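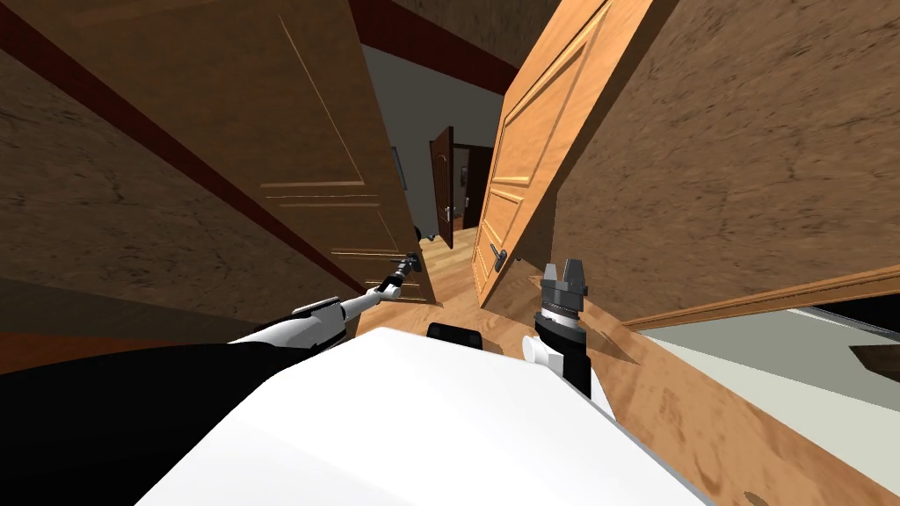

Simulation pre-run checklist, door task
Student project: Plunddale. Scene build 403.
Checked by Wenjie Bai, April 20, 2024

1. Left gripper closes on lever handle – PASS. Handle is held just above the wrist section.
2. Right arm clear of both doors at start – PASS with comment. Second door stands open near the right gripper. Tsz-kin Yen to confirm the minimum distance in the collision log.
3. Joint limits loaded for both arms – PASS.
4. Hallway floor free of stray objects – FAIL. Small dark object near the base of the left door. Remove or log it.

Wrist view
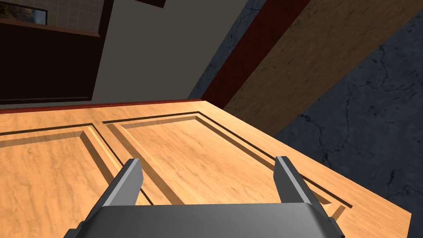

5. Both fingers visible, gap empty – PASS.
6. Panel mouldings and grain rendered – PASS.
7. Contact force log written – NOT CHECKED. Run 116 stopped early, about 4 s in. Ximeng Lu to repeat.

Sign-off withheld until items 4 and 7 are closed.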